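Simulation Recording Checklist, Cabinet Tabletop Task
Project Ponoslow, recording station 2
Inspector: Kiros Ejigu
Inspection date: Fri 1 May
Status: passed with remarks, see items 4, 9 and 13

Purpose of this checklist
This list is filled in before a new batch of demonstrations is recorded in the simulator, and again after the first 40 episodes. Please write a comment also when the answer is OK. A line with only "OK" does not help the person who reads it in January.

Part A. Before starting the simulator

1. Correct scene package is loaded (Drallell tabletop, cabinet version).
OK. Version number is the same as in the batch sheet.

2. Random seed is written in the batch sheet.
OK. Seed 1249.

3. Free disk space is enough for the full batch of 200 episodes.
OK. I deleted the test recordings from the previous batch after asking on the team channel.

4. Emergency stop of the teleoperation handles is tested.
OK with remark. The left handle stops at once. The right handle stops, but I had to press the button harder than I expect. The simulated arm cannot hurt a person, but the handles have motors and they can push the hand of the operator. I request that the button is changed before the next batch. Until then the operator should not work alone.

5. Chair, handles and cables are placed so that the operator can stand up quickly.
OK. One cable was crossing the floor behind the chair. I fixed it with tape.

Part B. Scene check

The inspector resets the scene and looks at the overhead view before any motion is made. The objects which do not belong to the task are chosen by the randomizer, and they are different in each episode. They must make the view more varied, but they must not block the path between the object and the cabinet. 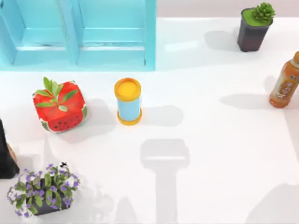
Overhead view used for items 6 to 10. Task object: blue container with yellow lid.

6. Cabinet is in the view and its open side is toward the table.
OK. Both compartments can be seen into.

7. Task object is standing upright, with free space for the gripper.
OK. It stands with the lid up. The watermelon box is on its left, and I tried the approach from the front and from the right side. Both were possible without touching the box.

8. Distractor objects rest on the table and do not go into each other.
OK. I checked the contact report for the two plants, the tea bottle and the box. No overlap was reported.

9. Objects at the border of the view are noted.
Remark. The bottle at the right and a dark object at the far left are only partly inside the view. For the bottle I have no objection. The dark object I could not identify from this view, so I wrote down its number from the object list and sent it to Gebreyes, who maintain the asset library. The episode may be kept, but a person who labels the objects should not guess the name.

10. Lighting and shadows are acceptable.
OK. The table is very bright and the shadows are soft gray. The shadow of the gripper falls on the table in front of the container. I do not count this as a fault. The policy should learn that a shadow can lie on the table while the arm is outside the picture, so please do not switch the shadows off for making the image more clean.

Part C. Recording of demonstrations

11. Operator has read the task sentence aloud before the first episode.
OK. The sentence was "Put the blue container into the right compartment of the cabinet."

12. Gripper opening and arm position are recorded at every step.
OK. I opened two files and compared them with the replay.

13. Failed attempts are marked as failed and not deleted.
Not OK at first check. The operator had deleted three episodes in which the container fell over. I explained that we want to keep them, with the mark "failed", for the Drerker review tool. They were brought back from the backup folder on the same day. Second check OK.

14. Operator takes a pause after each 40 episodes.
OK. The pause is written in the log with start and end time.

15. Replay of one episode from the file gives the same final state as the recording.
OK. I replayed the first and the last episode of the group.

Part D. Open points

Change the stop button of the right handle. Responsible: station owner. Must be closed before the next batch.

Answer from Gebreyes about the dark object. Responsible: Kiros Ejigu. The batch can continue meanwhile.

Add one line to the operator guide that failed episodes are kept. Responsible: Kiros Ejigu. Text is written and waits for approval.

General comment of the inspector
Station 2 may continue to the full 200 episodes, under the condition that a second person is in the room until the button is changed. If the scene package is updated during the batch, items 1, 2 and all of Part B have to be done again, also when the update looks small.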